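# Power and Outlets at Malora Shared Workspace: Common Questions

Members ask the front desk about electricity more than anything except parking. The answers below cover the open floor, the bookable rooms and the workshop side.
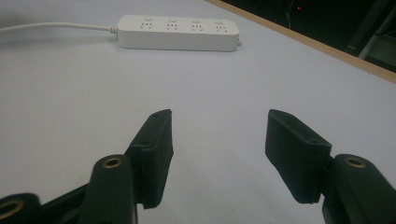

*A four-outlet power strip with a switch for each outlet.*

## Desks and outlets

**Does every desk have its own outlet?**

No. The desks along the window wall do. The long tables in the middle are fed from floor boxes, and you plug into whatever is nearest. If you need an outlet within reach all day, pick "window" when you reserve. The couches near the kitchen have none.

**Can I borrow a power strip?**

Yes. Ask at the front desk and sign the sheet. Strips go back by closing time, even if you plan to be in the same seat the next morning. You can't reserve one ahead of time.

**Can I bring my own?**

You can, as long as it carries a safety certification mark from a recognized testing lab and the cord is in good shape. Show it to whoever is on the desk the first time you bring it in. Cords with tape on them are not allowed, and neither are the small cube taps that turn one wall outlet into several.

**Can I plug one power strip into another?**

No. This is the rule people break most. Each strip goes directly into the wall or a floor box. If the cord won't reach, move to a different table or ask for a longer strip. Extension cords are allowed only in the event room, and only when staff set them up.

**I have a plug from another country. Will it fit?**

Bring an adapter. We keep a few at the desk, but they go quickly in the summer. Remember that a travel adapter changes the shape of the plug and does nothing to the voltage. Most laptop and phone chargers handle a wide range, and the small print on the charger will tell you. Hair dryers and older appliances often don't.

## What you can plug in

**What is fine at a desk?**

Laptops, monitors, phones, tablets, desk lamps, small speakers used with headphones, and label printers. Two monitors per person is the limit on the shared tables, mostly for reasons of space.

**What is not allowed at a desk?**

Space heaters, kettles, coffee makers, rice cookers, hot plates, irons and full-size laser printers. Heating appliances draw a lot of current and the open floor circuits weren't planned for them. Use the kitchen for anything that makes food or drinks hot.

**It's cold by the windows. What can I do without a heater?**

Tell the desk and we'll look at the vents on that side. The window wall does run cold in January and February. Fereshteh Kermani manages the heating schedule and can change it for a zone, though it takes an hour or so before you notice a difference. There are blankets in the cabinet by the phone booths.

**Can I charge an e-bike or scooter battery?**

Not on the open floor. There is a charging shelf in the ground floor bike room. Use the charger that came with the battery, and don't leave it overnight. The bike room closes at 9 p.m. and anything still charging then will be unplugged.

**Can I run tools or a sewing machine?**

Sewing machines are fine in the workshop and in the Jemal room. Soldering irons and other power tools are for the workshop only, after you've done the short orientation. Jui-lin Mak runs it and the sign-up sheet is on the workshop door.

## When something goes wrong

**My outlet is dead. What should I check first?**

If you're on a strip, check that it's plugged in and that the switches are on. Some strips have a single switch and others have one per outlet. Then try your charger in a different outlet. If it works there, tell the desk which outlet is out and we'll put a tag on it.

**Half my table lost power. Can I reset the breaker?**

Please don't. The panels are locked and staff have the key. Unplug whatever you turned on last and come find us. During staffed hours someone can usually get to the panel within 5 minutes. After hours, call the number on the back of your access card.

**A plug or strip feels hot or smells strange.**

Turn it off at the switch if you can do that safely, unplug it, and bring it to the desk. Slight warmth in a laptop charger is normal. A hot plug, a burning smell, buzzing or brown marks around the slots are not. If there is smoke or flame, leave it alone, pull the fire alarm and go out by the nearest exit.

**I spilled something on a strip.**

Don't touch the strip or the puddle. Tell staff, who can shut off that circuit. We throw out any strip that has had liquid in it, and there's no charge to you.

## Events and longer bookings

**How do I ask for extra power for an event?**

Put it on the booking form under "equipment," with a list of what you're bringing and the wattage of each item if you know it. For groups over 30, Henok Tufa will call you to go over the layout. Send changes at least 2 days ahead.

**Is there backup power?**

Only for the emergency lights and the door locks. In an outage your computer will run on its battery and the Wi-Fi will be off. Save often during storms.

**Can I leave my equipment plugged in overnight?**

Members with a dedicated desk can leave monitors and docks plugged in but switched off. Everyone else should unplug and take their things home or put them in a locker. Questions about lockers go to Sosina Birhane at the front desk.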